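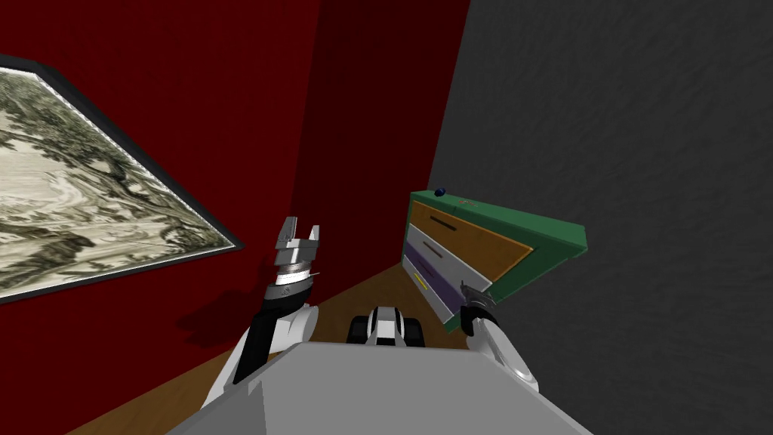

Weekend Host Wanted, Sokberg House

Sokberg House is a small guesthouse on the edge of Cetitz, population 1,092, or one fewer if you don't count the man who says he's only visiting. We are looking for a part-time host to run the place from Friday-ish until the last guest finds their car keys. Most of our guests come to walk the Bollau ridge, and most of them come back with opinions about it.

The job

You will check people in, cook breakfast for up to 20, and answer the phone. The phone is mostly people asking whether we have a pool. We do not have a pool. Please say this kindly.

You will also change beds, light the stove in the sitting room, and give directions to the trailhead. The directions are simple and no guest has ever followed them. There is a hand-drawn map at the desk that makes matters worse, but it was a gift, so it stays.

Breakfast runs from 7:30 to 10 a.m. Eggs, toast, oatmeal, fruit, and the plum jam from the Buthelezi farm down the road. We go through 300 jars of it a year. A host who does not care for plum jam can still be happy here, but should keep it to themselves in front of the Buthelezis.

The house

The previous owners had firm views on color, and we have come around to most of them. Dark red walls, a charcoal one for relief, and a purple drawer or two if you know where to look. Guests either write to us asking for the name of the paint or they ask for a different room.

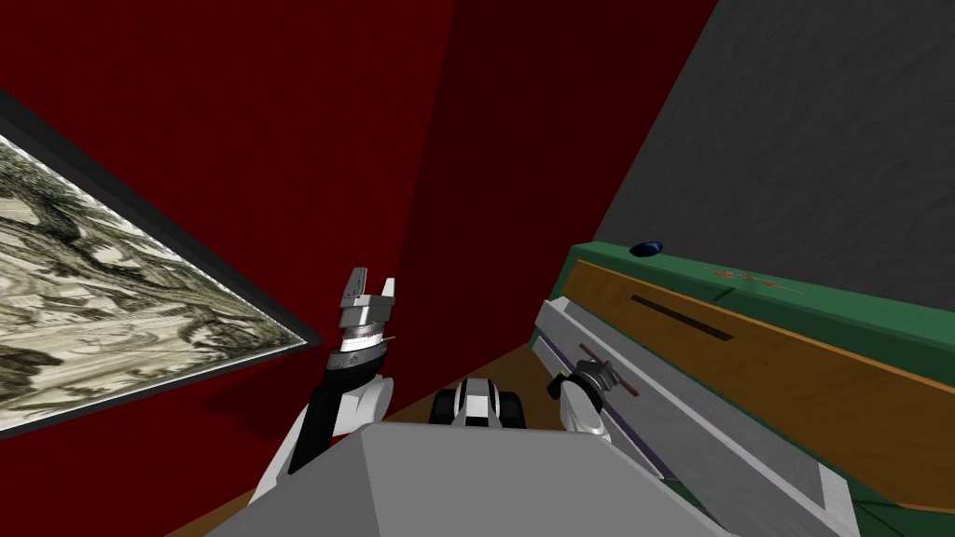 You will get a room of your own on the top floor, with a desk, a decent mattress, and a radiator that knocks twice before it does anything. Meals are included on working days. Wi-Fi reaches the second stair from the top and, in good weather, the bed.

Pay

$800 a month for eight days' work, plus the room, plus tips. Walkers tip better when it has rained on them. We pay on the first of the month and have never missed one, even the year the boiler went.

Who we want

Somebody who gets up early without making a speech about it. You should be able to cook eggs four ways, carry a suitcase up two flights, and stay polite to a person who has just been told about the pool. A driver's license is required. Hotel experience is welcome, though our last host came from a tire shop and was the best we've had.

If you play an instrument, tell us which one before we offer you the room.

How to apply

Send a page about yourself and one phone number for somebody who has worked with you. No cover letter, please. Tell us what you would cook for a guest who "doesn't really do breakfast." Applications close at the end of October, and the job starts in December, when the ridge path ices over and everyone wants oatmeal.

Write to: The Host Job, Sokberg House, Cetitz. Or leave a note at the desk, next to the map.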